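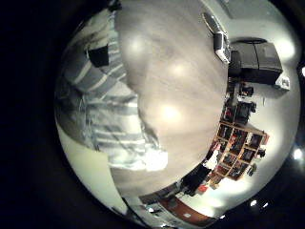

Handout 6: Working rules for recording with a wrist camera
Course: Practical Robot Data, Naltdale
Teacher: Valtteri Laitinen

Please read this handout before the Monday exercise and bring it with you on paper. The rules come partly from general safety practice and partly from our own work with the Stomance arm and the Beltisow gripper. Where our rule is stricter than what you learned at your workplace, in this course we follow ours.

1. Before the power is on

1.1 Agree who is the operator and who is the observer. The operator moves the robot. The observer has the stop button in reach and does nothing else during the recording. Change the roles only when the arm is in its rest position.

1.2 Walk one time around the working area. Check that the cable of the wrist camera does not go over a joint. Many of our broken recordings in March had this same cause.

1.3 Tie back long hair and fasten wide sleeves. This is valid also for the observer.

1.4 Write down the surface, the lights that are on and the position of the blinds. A glossy table gives white reflections, and with a wide lens a ceiling lamp can easily be in the view too. Reflections are allowed in our data, but they must be in the notes.

2. People in the view

A wrist camera with a fisheye lens sees much more than the operator expects. A person who stands beside the table can fill one whole side of the view, even when the gripper points to the middle of the table. For this reason:

2.1 Everybody who is in the room must know that a recording is going on, and must have agreed to it. The agreement is in writing. A nod is not enough.

2.2 Screens, letters, name badges and open binders are turned away or covered. Remember also the shelves behind you.

2.3 If a visitor comes in, stop the arm first and talk after that. Mark the recording "V" in the log. The teacher decides later if it is kept.

2.4 A person who wants to be removed from the data does not need to give a reason.

3. During the recording

3.1 Speed limit for this course is 158 millimeters per second at the tool. Do not change it, also not for a short test.

3.2 Nobody reaches over the table while the arm has power. If an object falls, let it lie there until the stop is pressed.

3.3 One recording has one task. When the task fails, finish the recording normally and mark it as failed. Do not delete it. Failed recordings are useful for us, and a log with holes in it is not.

3.4 Maximum length is 390 seconds. After this the file is divided in two and the time stamps must be joined by hand.

4. After the recording

4.1 Rest position, power off, then the lens cap. In this order.

4.2 Watch the recording from start to end before you leave the room. Look at the edges and not only at the middle.

4.3 Copy the file to the Manninen server and fill in the log line on the same day. The collection has now 2,113 accepted recordings, and every one of them has a log line signed by two persons.

Questions to prepare for Monday

a) Your observer gets a phone call in the middle of a recording. What do you do, and what do you write in the log?
b) Rule 2.4 is simple to write. What must be true about the log so that we can follow it in practice?
c) Find one rule in your own workplace which disagrees with section 3, and be ready to defend it.

The log template is in the course folder. Use the new version, where the column for lighting comes before the column for the task.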